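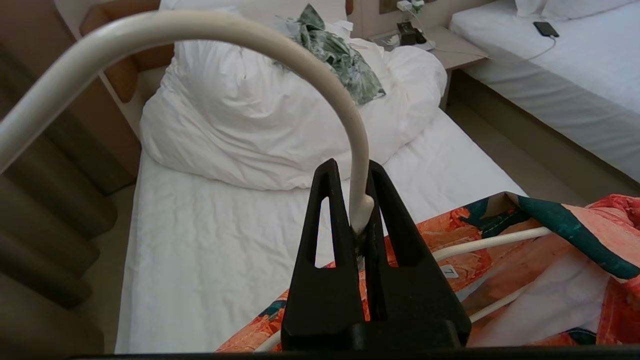
Gripper Comparison Program: Frequently Asked Questions

What is the purpose of the program?
The program compares grippers and wrist cameras on ordinary household tasks. Results help partner sites choose equipment before they place an order.

Which grippers are included?
Two models are under review: the Gosling, which has narrow fingertips, and the Avier, which has wide padded ones. Both are run with the Veria controller so that differences in software do not affect the results.

Why are clothes hangers part of the test set?
A hanger hook is thin, curved and smooth, and the garment below it shifts the load to one side. A gripper that holds a box well may still let a hook turn between its fingers. Fabric is tested on the hanger and also folded flat.

How many trials does each gripper receive?
Each gripper completes 16 trials per task. A task is passed when at least 12 trials end with the item in the correct place. Drops and slips are recorded separately.

Where is the wrist camera mounted?
The camera is fixed behind the fingers and faces forward, with both fingertips in view. Sites may not change the angle during a series - a new angle requires a new series.

May a site use its own arm?
Yes, provided that the arm can carry 3 kilograms at full reach and accepts the Fliter mounting plate. Requests should be sent to Ilango Nair before equipment is shipped.

How long is the equipment on loan?
The standard loan is six weeks. Extensions are granted when no other site is waiting.

What should be done if a fingertip is worn or damaged?
Stop the series, note the trial number and fit the spare pair supplied in the case. Trials completed with a damaged fingertip must be repeated.

Who answers questions about scoring?
Scoring questions are handled by Soo-ah Ban. Please include the site name and the task sheet.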